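Drirkcombe Tabletop Set – README

Release date: Oct 20, 2026
Maintainer: Lovely Sarmiento
Status: complete, no further collection planned

Summary

Drirkcombe is a set of short recordings of everyday table objects being picked up, tilted, moved and set down. All recordings were made at a table with a light wooden top. The subject is the objects and how they sit, roll and show their surfaces when handled close up.

Contents

3000 clips, split into 13 folders by object group. The paper cup folder is the largest, at around 1000 clips. Clips are no longer than 10 seconds. Each folder has a plain text index with one line per clip: clip name, object group, starting pose, ending pose.

Object notes

Paper cups. White, single use, rolled rim. Cups were replaced when the rim lost its shape. Pose labels are upright, inverted, on side and held. A cup in the air is always labeled held, whatever its tilt.

Table items. Larger pieces that stay on the table while something else is handled. They are listed in the index under "standing" and have no ending pose.

Table. Finished wood with visible grain. The finish reflects the room lights, and the bright patches shift with viewpoint. They are not masked. Users who segment white objects by brightness alone should expect errors near these patches.

Layout

objects/ – clips by group
index/ – text indexes
notes/ – session notes, unedited
splits/ – train and test lists

Splits were drawn by session. The Civia and Prostari splits differ only in the test list; use Civia for comparison with the January release. Correia is a small list for checking that a loader works and should not be used for reporting results.

Known issues

Some objects are only partly in view. The index marks these as "partial" where it was noticed during labeling. Seams and rims on white cups are low contrast in bright clips.

Two session notes files use the old pose names (down for inverted, flat for on side). They have been left as written.

Sample views 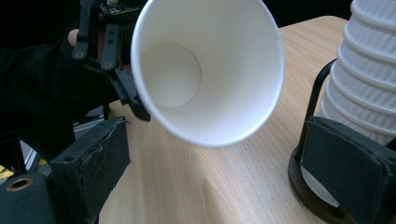
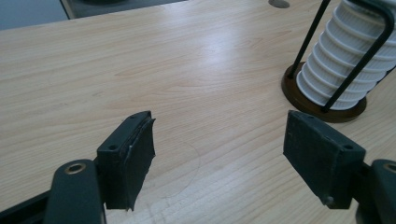 First view: paper cup, pose label "held". Second view: bare tabletop with a white ribbed item on a round dark brown base, upper right.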